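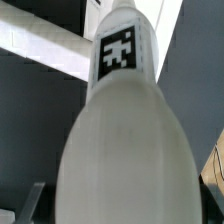

Chapter 7: Solids That Curve and Taper

Pick up a bottle and run your thumb from the base to the cap. The wide body draws in at the shoulder, then narrows to the neck. You have just felt a radius change with height, and that one idea carries this whole chapter!

In Chapter 2 we worked with boxes and prisms, where every slice matches the next. Now the slices shrink and grow. We begin with the truncated cone, move on to the sphere, and then join shapes together, as the Haugen workshop problems will ask you to do. Keep a ruler and some string handy, and try a few things from your own kitchen.

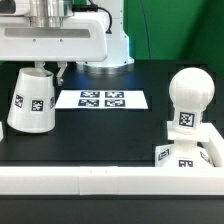

Figure 7.1 A truncated cone, left, and a pawn-like piece with a round head and flared base, right.

Before you read on, sketch the side view of each shape in Figure 7.1. Where is each one widest?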